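Review of the Fjeld hand-held gripper kit
Second progress report to the Stulwood fund
Prepared by Senad Bošković, Kustside
06/11/2020

1. Where we are

In the first report we explained why we asked for money to test the Fjeld kit before buying more of it. The present report covers the period from September until today. The review is going forward, but it is slower than in the plan. Of the seven household tasks which we agreed with you, five are finished and two are still open. The open ones are dusting and folding of small towels.

The kit was received in good order. One cable was too short for the way we work, and Fjeld sent a longer one without charge. I mention this because the question of after-sales support was in your list of points to be checked, and until now our experience with it is good. The answers to technical questions came more slowly, and twice we had to write again.

2. What was done

Chaltu Yilma and Rogelio Quiambao did the recording work. We have now 141 recordings which passed our own check. A recording passes when the task is complete from start to finish and the finger of the gripper can be seen during the whole time the object is handled. The second condition was added by us after the first days, as we had kept several recordings that were later of no use to Krum Vidmar, who prepares the data.

All work was done by hand. We did not try the kit on a robot arm, and this remains outside the present grant.

The tasks were done at a table at normal working height. In the first report I wrote that the height of the table would have no influence. This was wrong. When the table is too low the operator bends the wrist, and after a short time the hand is tired and the movements become less regular. Chaltu proposed to fix one height for all tasks and we followed this.

3. What we found about the kit

Weight and comfort. The gripper is acceptable for short tasks. For longer ones both operators asked for a pause. Rogelio finds the handle too thick, Chaltu has no complaint about it.

Finger. It holds hard objects well. With soft or very thin objects it is less sure, and the operator has to try again. We did not see damage on the finger until now, but we have not used it long enough to speak about wear.

Camera view. The lens is very wide. This is useful, as the table and much of the room stay visible when the hand comes close to the object. The price for it is that straight edges are bent, and the housing itself takes a large part of the picture. Krum can correct the bending with the file supplied by Fjeld, however the part hidden behind the housing is lost.

Light. A window behind the table is a difficulty. On days with white sky the glass becomes very bright and the details outside disappear. For our purpose the outside is not important, but we must check that dark things on the table can still be recognised. We have started to write down the weather for each recording, which should have been done from the beginning.

Manual. It is clear for the installation and poor for daily use. The chapter about calibration gives the steps in an order that did not work for us. We made our own page of instructions and sent it to Fjeld, who asked if they may use it. We agreed.

4. Dusting task

This is the task with most delay. A duster is light and its fibres move easily, so it is not simple to say when it touches the surface. At first we wanted to judge it from the recordings only. Kalliopi Đorđević, who reads our results for Zistdale, did not agree with this and asked for a clearer rule. The new rule is that the fibres must lie on the wood at the start and at the end of each stroke. The handle is kept nearly level with the table.

For the same task we also want to compare the white gripper with a darker hand-held holder, to see which of them keeps the duster handle steady - the comparison is not complete and I prefer not to give a result in this report.

The picture at the end of this section is the view from the white gripper, with the duster at the right end of the table and its handle in the dark holder.

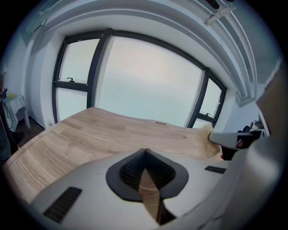

5. Next steps and request

We will finish dusting first and then the towels. Krum will send the corrected recordings to Zistdale when both tasks are closed. We do not ask for additional money, only for your agreement to move the final report by two weeks.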